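Print this page | E-mail this page

Bench notebook, gripper swap, January 2020

Carrying on from Jairo's pages. Pacheco fingers off, Genwood ones on, same arm, same controller. Want to know by the end of the week which set goes up to Fleketville.

Morning lost to the wrist. Adaptor plate from Palumden sits a hair proud and the screws bottom out before it clamps. Shimmed it with a bit of card, then with a proper washer when Eusebio saw the card. Re-zeroed. Tool offset was still the old one in the config so first few approaches came in low, stopped it in time. NOTE: offset lives in two places!! Change both.

Closing force left at default to begin with. Cups fine with either set. Pacheco pads grip better on the rim, Genwood better round the body. Plate is bad with both, too flat, fingers go under on one side only and it slides off across the table. Parked plate for now.

Bottle is the intresting one. Standing up, no trouble. Lying down it wants to roll as the second finger arrives. Numbers so far, bottle lying down, all starting positions lumped together:

Pacheco 183 tries, 53 dropped or missed
Genwood not enough yet, don't quote

Jairo thinks the drops are mostly the camera and the fingers are getting blamed for it. Could be. Depth is poor on anything shiny and the toaster door throws it off when the lamp is on. Tried lamp off for a bit, seemed calmer, didn't log it properly. Do again.

Moved on to bottle in the colander after lunch, gripper straight over it.

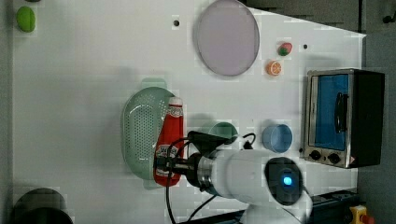 Cable loop needs sorting before we leave it running on its own. Too much slack on the table side and I keep nudging it with my sleeve. Clips in the drawer under the vice, or were.

Run 1727 is the one to look at if anyone wants to see the slow close. Halved the speed for the last bit of travel. Costs time on every pick but I think it's worth having as an option. Eusebio not convinced, wants the same thing tried at full speed with softer pads first. Fair enough, have 6 spare pads left, will cut two down.

To do
- both offsets, check AGAIN after any power off
- lamp off runs, logged this time
- ask Palumden for a flat plate, last one we got in June was fine so they can do it
- Genwood up to same number of tries as Pacheco
- plate: try coming in at an angle?? ask Jairo

Leaving Genwood fingers on overnight. Pacheco set is in the blue tray, dont tidy it.

Print this page | E-mail this page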